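Open day at the Bondach paper mill, Porurville
Posted November 2020

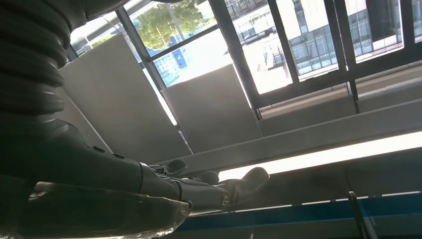
Dark gray robot hand, fingers out, with the ribbed black sleeve higher up the arm.

I visited the Bondach mill at the end of August and am only now typing up my notes. The mill makes heavy cotton paper for printmakers and bookbinders, plus a cheaper wood pulp sheet that goes to envelope makers. It opens to the public on one weekend a year. This year you had to book a slot, wear a mask, and stay with your group of 12 for the whole visit.

The mill is on the north side of Porurville, where the Gudero comes down to the flat land. Parking is in the field across the road and it floods, so bring boots. The gate opened at nine and we were inside by twenty past.

Our guide was Noémie Coste, who runs the beater room. She started us there, and I was glad, as most mill tours I have been on rush this part. Cotton linters arrive in pressed sheets and go into the beaters with river water that has been filtered twice. The time in the beater decides a lot about the paper. A short beating gives a soft, thirsty sheet. A long one gives a hard sheet that rattles when you shake it. She passed samples down the line in plastic sleeves, all made from the same cotton, and the difference was easy to hear.

It is very loud in there. Ear plugs are handed out at the door, and I would still bring your own muffs if you have them. I missed half of what was said about sizing and had to ask again outside. The answer was that they size the cotton paper in the vat and then again on the surface for the watercolor sheets, using gelatin for the second coat.

Next was the forming floor. The cotton paper is made on a cylinder mould machine, which turns slowly and gives four deckle edges if the mould is divided up with strips. The operator stopped it so we could look at the wire cover and the watermark, which is sewn on by hand. Bondach keeps over 500 old watermark designs in drawers upstairs. We saw two of the drawers. Some of the designs go back to hotels and banks that closed long ago, and customers still ask for them now and then.

The drying loft was the best part for me. The watercolor sheets hang there over ropes, in the old way, with shutters along both walls to control the air. It smelled like wet laundry and a little like glue. Sheets stay up for two to four days depending on the weather. In a dry spell they close the shutters so the edges do not curl.

After that we went through the cutting and sorting room. Each sheet is held up to a light and checked for specks on both sides. Seconds are sold in the mill shop by weight. On a normal day the sorters get through 4000 sheets between them, and our guide told us that most people need a year before they are quick at it.

The shop is small and took cards only. I bought a bundle of seconds and a pack of their Sulemana, a cream laid paper in a text weight that I use for endpapers. It folds cleanly with the grain and takes paste without cockling much. The heavier Sulemana was sold out. They make it once a year in a run of 2000 sheets, and the next batch was expected in winter.

Some practical points for anyone thinking of going next year:

The tour takes two and a half hours, nearly all of it standing.
The loft is up three flights of steep stairs and there is no elevator.
Photos are allowed everywhere except in the lab and the upstairs office with the watermark drawers.
There was no cafe this year. People ate in their cars or on the river wall.
The restrooms are in the yard behind the shop.

I had hoped to see the hand vats, which are kept for special orders, but that room was shut because it is too narrow to keep people apart. The sign on the door said it would be open for the next open day. I have already asked to be put on the mailing list - you do that by leaving your address at the shop counter, as the mill does not take bookings by phone.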